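Watcombe Repair and Lending Room
Second progress report to the Aniler Fund
Prepared by Manikandan Menon, project coordinator

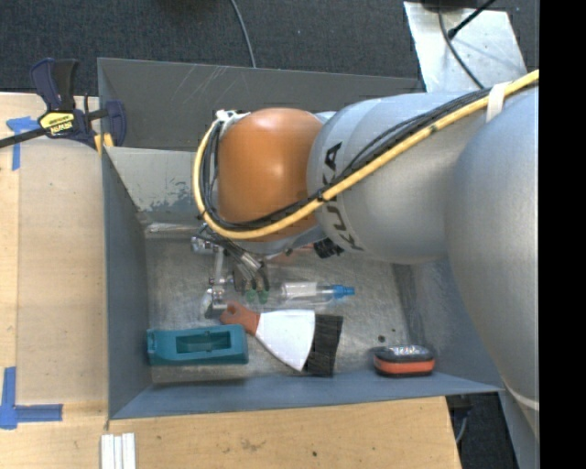 Robot arm over an open metal bin, with light wooden work surfaces at the left and along the bottom.1. Where we are now

The lending room has been open to members since April. At the time of our first report we had a lease, a set of shelves and a list of wishes. Now we have 400 items in the catalog and 150 paid members, and the room is open in the evenings as well as on the mornings that we promised in the application. I am glad to report this, but I also want to be clear about the parts which are behind the plan, and these are described in sections 4 and 5.

The purpose has not changed from the application. People in Watcombe should be able to borrow a good tool for a small price, and they should be able to bring a broken household thing and learn how to repair it. Many families here rent their homes and have no space to keep a ladder or a carpet cleaner.

2. Lending

Most of the loans are for garden and painting work. The hedge trimmers, the two long ladders and the carpet cleaner are almost never on the shelf. For the carpet cleaner we have now a waiting list, and we reduced the loan period from one week to three days. Some members complained about this in the beginning. After Shirley Arsenault wrote to each of them and explained the waiting list, the complaints stopped.

The sewing machines go out less than we expected. Shirley asked several members for the reason, and the answer was nearly always the same: they do not know how to thread the machine, and they are afraid to break it. We have written a one-page guide, and it is now taped inside the lid of every machine. If this does not help, we will move two of the machines from lending to the repair evenings, where a person can sit next to the beginner.

Late returns are a smaller problem than I feared. We send a message one day before the due date and a second one in the morning of the day itself. We do not charge late fees in the first year, as we agreed with you. I would like to keep this rule also in the second year and would be thankful for your opinion.

3. Repair evenings

The repair evenings start at six and end when the last visitor goes home, and this is often later than we planned. We can receive 25 visitors in one evening. In winter we had to send people away several times, so Nathalie Hiebert made a simple booking sheet. Visitors now choose a half hour, and the corridor is much more quiet.

Lamps, toasters and trousers are the most usual things. We repair also many vacuum cleaners, where the problem is very often the cable or a blocked hose. We do not accept microwave ovens. This was a decision for safety reasons, and it is written on the door and on the booking sheet, but people still bring them.

Nathalie keeps a notebook where she writes each thing that we could not repair, and why. The most common reason is that the housing is glued and cannot be opened without breaking. The second is that the spare part costs more than the new product. We want to make from this notebook a short buying guide for members, so that they know what to look for in the shop. A first draft should be ready before the next report.

4. The room and the lease

The heating was our biggest difficulty. The old radiator by the entrance leaked in January and we lost one shelf of books and the printed catalog. No tools were damaged. The landlord replaced the radiator, but it took five weeks, and in this time we worked with two electric heaters. The electricity bill for these weeks is the main reason why the line "Utilities" is over the budget.

The ramp at the back door is not built yet. Our first contractor, Lammers, gave us a fair price but could not start before the summer. Mélanie Lachance asked for a second offer and it was much higher, so we decided to wait for Lammers. Until then, visitors who cannot use the steps can ring the bell at the side gate, and we bring the item to them. I know that this is not a real solution.

5. Money

The full table is attached as a separate sheet. In short, the membership fees came in slightly better than planned, and the costs for insurance are as planned. Two lines are over the budget: utilities, as explained above, and replacement parts. For the parts we made a simple mistake in the application. We calculated blades and filters for one change in the year, and the hedge trimmers need new blades much more often than that.

We do not ask for additional money. We would like to move the unused part of the line "Printing" to "Replacement parts". We spend very little on printing now, after the catalog went online. Please let us know if you need a formal letter for this change.

The catalog software is Prumeo, and we pay for it monthly. It does what we need, although it cannot show the waiting list to members. Darlene Kowalchuk updates this list by hand each evening and pins a copy at the desk.

6. Plans for the next period

The ramp has the first priority. After this we want to open a small children's shelf with bicycle pumps, sleds and camping things for short loans. Several parents have asked for it, and Darlene has already received offers of used sleds in good condition.

We would also like to visit one or two other lending rooms in the region and see how they store long items. Our ladders hang now on the corridor wall, and they make the passage narrow.

Mélanie will take over the bookkeeping from me, so please send questions on the budget table to her and all other questions to me. The keys, the insurance papers and the signed lease are kept in the office and can be seen during opening hours.

Manikandan Menon
Watcombe Repair and Lending Room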